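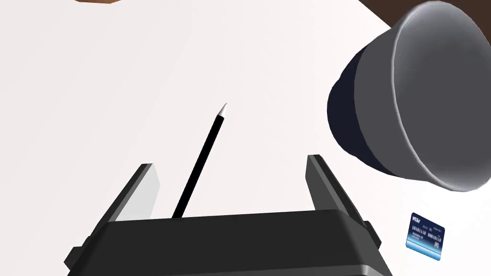
Figure 4. A computer-rendered view. The inner face of the left finger is pale gray, its outer edge dark gray.

4.2 Naming grays

People are remarkably good at telling two grays apart and remarkably uneven at naming them. In the Huvetti survey we asked 29 adults to sort printed paper chips into groups of their own choosing and then give each group a name. The sorting was fast and the groups agreed well from one person to the next. The names did not! We collected 3,328 naming responses, and 947 of them used a word that no other participant chose for the same chip. "Pigeon," "dishwater" and "old nickel" all turned up for a single mid-gray.

We find this spread exciting for two reasons. First, it shows up only in the middle of the scale. Chips near white and near black drew short, shared names, just as Karagiannis reported for painted tiles. Second, the unusual names were steady over time. When 13 of the participants came back in March, most gave the same chip the same odd name they had given it before — even when they told us they had no memory of the first visit.

Surroundings matter as well. A chip laid on a dark card was called "light" far more often than the same chip on a pale card. This contrast effect is old news in vision research, but its pull on vocabulary has had much less attention. Participants swapped plain words ("light," "dark") freely when the card changed, while their private names hardly moved.

The Ronirov word list, which allows just six grays, would have hidden nearly all of this. We therefore kept open naming for the Palix set, described in Section 4.3, and used the short list only as a warm-up task.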